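Polling place walk-round: checklist with comments
Kokby Town Hall and the Clesance Road annexe, local council by-election

Thank you to everybody who sent back their notes after the last count. I have folded as many of them in as I could, and where two people disagreed I have left both comments standing, as you are all perfectly capable of weighing them up on the day. Please go through the list before the doors open at 7 am and again in the early afternoon, and put your initials beside each line.

1. Main entrance and ramp
Ramp clear, handrail firm, no leaves or grit underfoot. Door stays open by itself without a wedge.
Comment (Oana Grecu): Handrail is fine now. The door closer is still rather fierce and I watched it catch two people with sticks, so I would like somebody near it at busy times, please.
Result: pass, with a steward by the door.

2. Side entrance, annexe
Bell works and can be heard from the presiding officer's table.
Comment (Rehema Lema): It can be heard if the heater is off. With the heater on you may as well not have a bell. I tried it four times.
Result: to be looked at again.

3. Signs
Arrows at the gate, in the car park and at the foot of the stairs. Large-print notice at eye level, and a second one lower down for anyone in a wheelchair.
Comment (Shirley Nuttall): The car park arrow pointed people very politely into the Florkell loading bay last time. I have moved it to the lamp post and walked the route myself from both ends.
Result: pass.

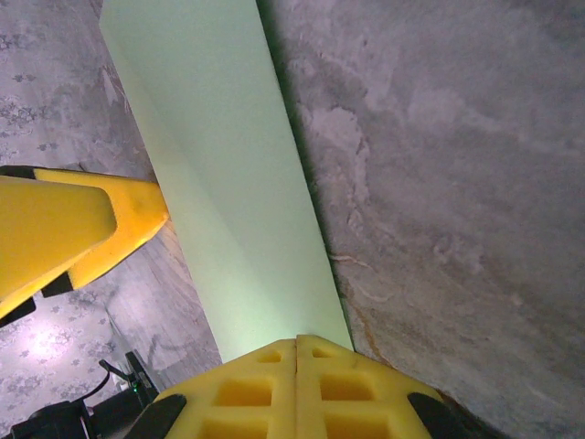

Kokby, September

4. Voting booths
Each booth stands steady when leaned on. One booth at the lower height, with room to turn a wheelchair in front of it. Pencils tied on, with string long enough for left-handed voters.
Comment (Radek Koubek): One of the older booths rocks a little on the uneven bit of floor by the radiator. I have shifted it along by a yard and it is much happier. The string is better than it was, though I would still go longer.
Result: pass.

5. Ballot boxes and papers
Boxes shown empty to those present, then sealed, and the seal number written down straight away. Papers counted in and kept behind the table. The register for the hall has 2,168 names on it, and the annexe covers the other part of the ward, which brings us to 3,228 altogether.
Comment (Ruxandra Tudose): Papers come in books of 50, so do please start a new book only when the last one is used up. I know it sounds fussy, but it saved us a good hour at the end of the night.
Result: pass.

6. Campaigners and leaflets
No posters or leaflets inside, including any left behind in the booths. Tellers may stand outside but must leave the doorway free.
Comment (Shirley Nuttall): All the parties' tellers were very pleasant about this. Councillor Giraldo's people even brought their own chairs. A quick look in the booths every half hour is plenty.
Result: pass.

7. Fire exits and electrics
Both exits unlocked from inside and nothing stacked in front. Extension leads taped down or run along the wall.
Comment (Oana Grecu): The stage-side exit had the playgroup's folding tables across it when I arrived. Moved, and I have had a kind word with the playgroup.
Comment (Rehema Lema): Annexe kettle lead is frayed near the plug. I have taken it away, so bring a flask.
Result: hall pass; annexe pass once the kettle is replaced.

8. Lighting after dusk
Outside lamps on by 6 pm, torch in the presiding officer's box, spare batteries.
Result: pass, but the lamp over the cycle rack takes its time warming up.

Still to do: the annexe bell (Rehema), a new kettle lead (Radek), and a call to the town hall office about the door closer (Oana). Send any further comments to Ruxandra, who is keeping the master copy.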